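Vestero Plastic Clothes Hangers, Red

Print this page | E-mail this to a friend

I've been selling hangers out of my little shop since April and these are the ones I keep taking home for myself!
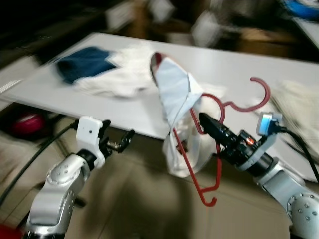

They're plain plastic with a curved hook and a long bottom bar, so you can fold pants over them or just throw a shirt on and be done with it. I like a bright hanger (my closet is dark and I can find these with one eye open), and the red looks great next to white and light blue things.

A pack has 7 hangers. I know, odd number, but that's how Vestero boxes them, and I'd sooner pass the box along sealed than break it up. One pack did my T-shirts, and then I went back for another for the blouses. If you have wide-neck tops that like to slide, get the Lomater clip-on grips too. They fit over the shoulders and come off again easily.

Please don't hang a wet winter coat on one of these! For heavy stuff I'd go with the Chevalier wood hanger, which costs more but will hold just about anything you own.

Item number 271. In stock as of 20 December 2024, and orders go out in the Nararus mailers, flat, with the hooks all facing the same way.

Print this page | E-mail this to a friend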